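April, batting shop notebook, second bench

Carrying on from Iolo's page about the knock-in jig. He got it running with the old mallet head and left it at 5 strokes a minute, too slow to be any use. I swapped the pulley for the smaller one from the dead bowling machine and it's quicker now, but the cam rubs at the top of the stroke. Needs a washer behind it. Left for tomorrow.

Bats on the bench this morning:

- Cludgate second XI bat, short handle, toe crack. Glued and clamped overnight, clamp off at 9. Crack closed. Toe guard still to go on.
- Tobiloba's own bat, new, unoiled when it came in. First coat of linseed on the face and edges, none on the splice. Lying flat, face up.
- Tavares junior, size 5. Handle loose in the splice. I can twist it by hand and hear it. Not glued yet, see below.
- Salvador's Trumton, the heavy one. Wants weight off the back. I told him I'd plane the shoulders first and see how it picks up before I touch the spine.

**Knock-in counts.** Duyên asked what we mean when we write "knocked in" on the ticket, since she says two bats came back to her feeling different. Fair question. We've been going by sound and by whether the seam of an old ball leaves a mark. From now on each full bat gets 1,000 strokes on the jig to the face, then edges by hand at an angle, then the seam test. Write the count on the ticket. If the seam still marks, put it back on and write the second count under the first.

Edges stay by hand. Iolo tried an edge on the jig with scrap willow and it split along the grain, nearly the length of the blade. The piece is on the shelf over the vise if anyone wants to look.

**Tavares handle.** Pulled it after lunch. It came out with hardly any effort. Old glue had gone to powder on one side and the other side never had much on it. Cleaned both faces with the fine rasp, dry fit is good at the bottom and a bit open at the shoulder. Cut a sliver of cane to fill. Nuno thinks the sliver will work loose and I should let in a proper wedge. He may be right, but it's a kid's bat and the season is short. Going with the sliver. If it comes back he can say so here.

**Glue.** The Heltero wood glue is fine for toes. I don't want it in splices again until we've broken a few test joints. It sets hard and I think a splice wants some give. 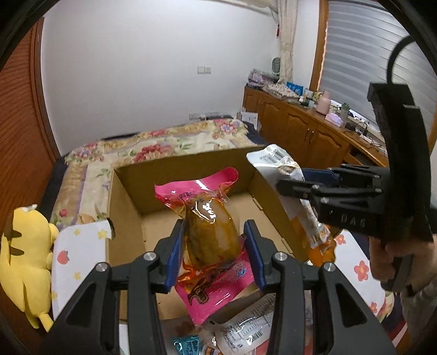 Grips: 144 in the last delivery, all one box, mixed colors. The octopus pattern ones are tight on an oval handle and roll up at the bottom if you rush. Use the cone and a bit of talc. Two layers only if the ticket asks for it.

Salvador's Trumton, later: shoulders planed both sides. Picks up better already. He came by at 4, took a few shadow drives in the yard and wants the same again off the back, lower down. I said I'd take a little and stop. Don't want to move the middle on him — he likes where it is.

To do:

- washer behind cam
- toe guard on Cludgate bat
- second coat on Tobiloba's, if the first has gone in
- sand and bind Tavares handle once the glue is hard
- break 2 test splices, one with each glue, write down where they go

Duyên has the key to the side door.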